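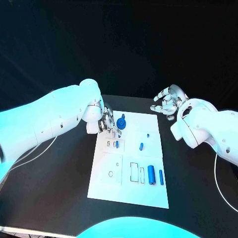 Left hand down by the blue gear-shaped part, right hand waiting.

Amaral > Bench notebooks > Two-arm peg sheet

Last updated: October, 4:40 p.m.

Long afternoon on the peg sheet, and a happy one on the whole! We want the Brultaser policy to learn the small blue pieces properly this time, so Kalliopi and I agreed to keep the layout plain and let the lighting do the varying. The tally stands at 693 episodes kept, with 112 more waiting to be looked through (my job, after coffee).

The left hand does most of the fine work up near the gear-shaped part. I'd like the right one to start from more places than it does now — it's forever hovering in the same spot, and I worry the model will take that for a rule.

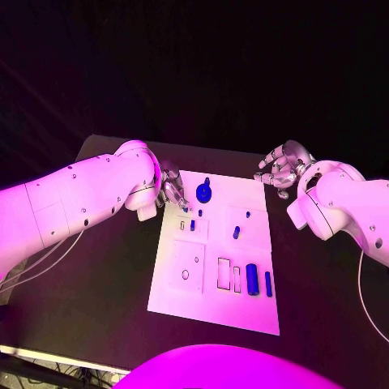

Words and pictures: Nkrumah Aidoo, Hastley bench

Pink light on for this batch. The white shells go pink all over and so does the body at the front, while the pegs still look blue to me, which I found very cheering. Whether the model agrees is another matter, so please tag every pink episode as its own group (I forgot on 6 of them and had to go back, sorry Kalliopi).

Still to do: more starts with the short cylinder tipped over, and ask Brandard about the fingertip pads again.

Recent entries
Glove calibration, second try
Sorting out the episode tags
Round holes versus slots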